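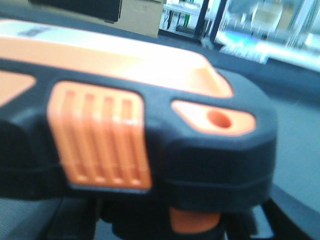 I have spent most of this month on one number, the time offset between the wrist camera and the joint states. Our planner takes a picture, finds the box in it and then asks where the hand was at that moment. If the answer is late, the box is put in the wrong place on the map. When the camera turns fast, the bright background smears into streaks of white and blue, and my old detector still gave such pictures a high score. Now I compute a simple sharpness value first, and the bad ones never reach the planner.

The second problem was the tilt. A flat box is easy while it lies on the mat, but in the fingers it becomes a different object for the software, and its lower corner can touch the mat before the planner expects any contact. I had modeled the box as a point with a little margin around it. I am a bit ashamed of this, as it was in the code since May.

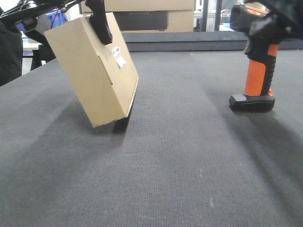
Consuelo Sotomayor
Wednesday, June 17, 2026
Filed under: perception, planning

So I wrote a small module, which I named Plorano, that keeps the whole shape of the held box and checks all its corners against the table plane at every step of the path. The planner runs at 20 Hz and the check must fit inside. My first version copied the point cloud each time and was much too slow. The second one uses only the corners and edges, and it fits well.

The label on the box gives me a good feature to follow, even if it is attached a little crooked. I don't read it. I only need its four corners, to estimate how the box sits in the fingers.
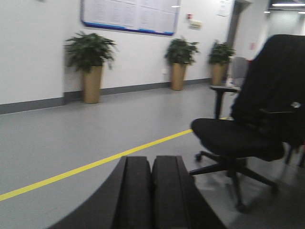 Both fingers in view, nothing between them, and the yellow floor stripe behind.

Views like this one are useful for the mask. The fingers are almost black and so is the chair, and my segmentation likes to join them into one big thing. I labeled 111 pictures by hand and drew the finger outline in each. It is boring work, but after this the mask stopped growing to the right side.

Still open: the offset changes by 5 ms after a restart of the camera driver, and I don't know why. I will log 500 restarts over the weekend and look at the histogram. If you have seen the same with your driver, please write to me, I would be happy to compare.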